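The Best Hotel in Muma

The website called the Lekus the best budget hotel in Muma, and so did the websites of the other five. Anisa Govindasamy had paid for a room with a mountain view – 3,852 a night, breakfast in theory.

"Where's the mountain?" she asked at the desk.

"Behind the Santoso," said the clerk. The Santoso was a taller hotel.
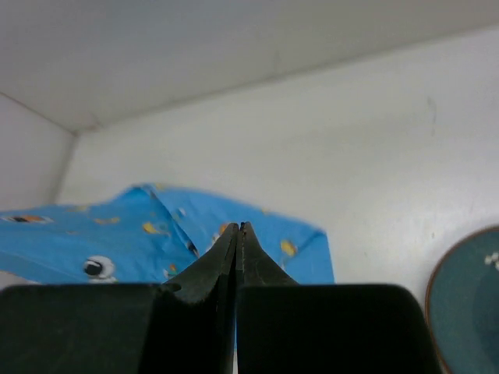 Breakfast

A card promised 50 dishes. Anisa found toast, and a grey-coloured jam – her least favourite colour of jam.

"The rest come in July," said the clerk.

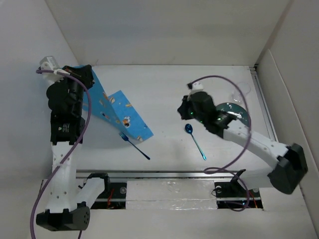 Two arms on a metal track, white walls behind.

She booked the Santoso for the next night. Its window faced the Lekus.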